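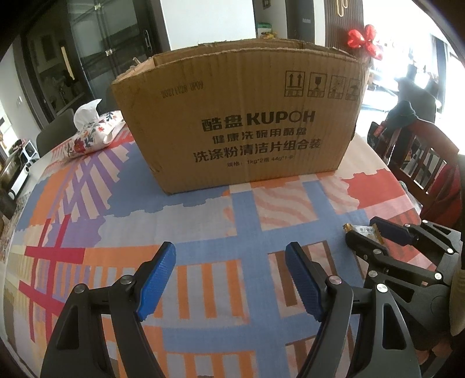
Should Skoseck keep MacLeod through the summer?

terracetom
April 4, 2024
Evening all. Long-time reader, and I finally made an account because my wife is tired of hearing about this one. I think we should stick with Amrit MacLeod. Yes, the form since October has been rough, and yes, I groaned along with everybody else when we went two down at Clestura before I'd even found my seat. But she took over a squad with no left back and a goalie with a bad shoulder, and the kids she's brought through have been a joy to watch (Toàn Hầu especially, what an engine that young man has!).

oldeastend
Welcome, Tom, lovely first post, and I disagree with nearly all of it. I like Amrit very much and she's always stopped to talk to my grandkids, but we give up the same goal every game. Corner, near post, flick, done. Tzavaras is our captain and he looks lost back there. How long do you wait?

mcg_fan_80
It's not Stavros's fault, he's marking two people half the time.

oldeastend
Fair enough, he is. Who set it up that way, though?

bluescarf
I drove up to the Kastska game with my dad, and there were maybe some 800 of us in the away end, singing in the rain right to the whistle. People don't do that for a coach they've given up on. I'd move McGrath up to first-team coach to sort out the set pieces and leave Amrit alone to do the rest.

terracetom
Oh, I like that a lot. Aisling had the reserves defending beautifully last year.

oldeastend
I could live with McGrath coming up. Still want a proper center half before I say anything nicer than that. Anybody know if the supporters' bus for the next away game leaves from the north lot again?

bluescarf
North lot, same as last time. Save me a seat near the front, please, I get queasy in the back.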